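Progress report to the Plineck Fund
Clatdale Repair and Lending Library, second report, April 2019

Dear Eimear,

Thank you for the extra week. We wanted the figures from the spring mending day in here, and I'm so glad we waited, as you'll see further down.

## Where we are

The lending side opened to the public in February, in the old seed store on the Flistholm road, and it's been busier than I dared put in the application. We have 70 member households. The plan you approved had us reaching 60 by the end of the summer, so we are well ahead – and most of the newer ones came because a neighbor told them, which is lovely, and also saves on leaflets!

The most borrowed things so far are the carpet cleaner, the long ladder and the big preserving pan. The tile cutter went out four times in its first month. I had expected the hedge trimmer to be the star, but it has hardly left the shelf, and I suspect it will come into its own in June.

Returns have been good. One sander came back without its dust bag and the member bought us a new one before we had even written to her. We have had two late returns, both the ladder, both from people halfway through a ceiling. I've started letting people extend by phone, and that seems to have fixed it.

## Mending days

Your grant pays for 8 mending days over the year and we have held three. The first was quiet. The second was packed from the moment we unlocked, and at the third we had to bring chairs over from the chapel so people could wait sitting down. Lamps, toasters and zippers make up most of the work. We also had a music box, a pair of opera glasses and a child's accordion with a split in the bellows (now patched with bookbinding cloth and sounding only a little wheezy).

What I enjoy most is that people stay. They come for a lamp, they sit beside the person fixing it, and by the end they are holding the screwdriver. Lorcan Costello has been very firm that owners should do the last step of the repair themselves, even if it's only putting the cover back on. I wasn't sure about that at first, and I've come right around to it.

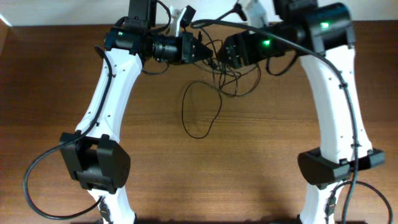 *Wooden tabletop with a pair of robot arms.*

Sewing needs its own corner with better light. At the moment the machines share a socket with the kettle, and we have to choose between tea and hems. The electrician from Liew has looked at it and will put in a second circuit along the back wall before the next mending day. His quote is inside the sum you set aside for fittings.

## Spending

We're under budget on tools and a little over on shelving. The tools were cheaper than planned because so many good ones were given to us, all of which Lorcan has tested and tagged. The shelving cost more because the seed store floor slopes toward the door, and the uprights had to be cut to fit. It was worth doing properly. Nothing wobbles now, even the top shelf with the paint sprayer on it.

Insurance came in exactly as quoted. Heating was higher than we guessed for the cold weeks, and I've moved the small surplus from printing across to cover it. If you would rather we handled that another way, please say and I'll redo the table. Receipts are in the folder that went with this report, in date order.

## What hasn't gone so well

The online catalog is behind. We promised it for the opening and we are still lending from a card index. The card index works, and several members have told me they like it, but it means nobody can check from home whether the ladder is in. Half the items have been photographed and typed up. I'd like to move the finish date to the end of summer, and I'm asking for your agreement to that change.

We also haven't reached the farms up the valley as we hoped. The opening hours don't suit them. We're going to try one early morning a week through the summer, with coffee, and see who comes. Two households up there have offered to take bookings for their neighbors and carry things back and forth, and I'm very hopeful about that.

## Next steps

- New circuit and lamps for the sewing corner
- Fourth mending day, with bicycles outside if it's dry
- An evening on sharpening knives and garden tools, led by Lorcan
- The remaining catalog entries
- A trial of early opening for the upper valley

The sharpening evening has 7 names down already, and the poster only went up yesterday. We can take twelve at the benches, so I may have to run it twice – happily.

You asked in your last letter whether a visit would be a nuisance. Please come! A mending day would be the best time to see the place working, and if you have anything at home that buzzes, sticks or won't switch on, do bring it along.

With warm thanks from all of us at Clatdale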